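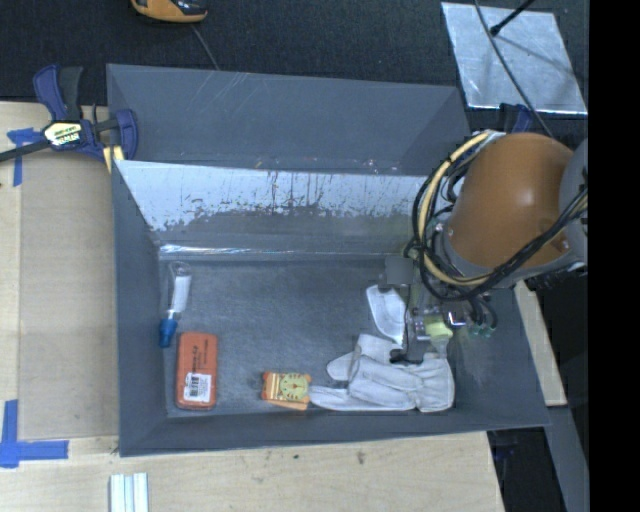

Set up the Balleo label printer before you sort any stock. Plug it in, load a roll and wait for the green light. Small loose goods, such as a capped tube or a pair of gloves lying in a gray bin, get one label each — the bin gets its own.

4.2 Printing item labels
1. Open Labels and choose Small Goods.
2. Type the item code. Codes start at 1000.
3. Press Print and let the label feed out fully.
4. Stick it on a flat side, clear of any cap or seam.

Note: A full roll holds 1276 labels.

Caution: Do not pull a label while the feed light is blinking. If it jams, see error 292.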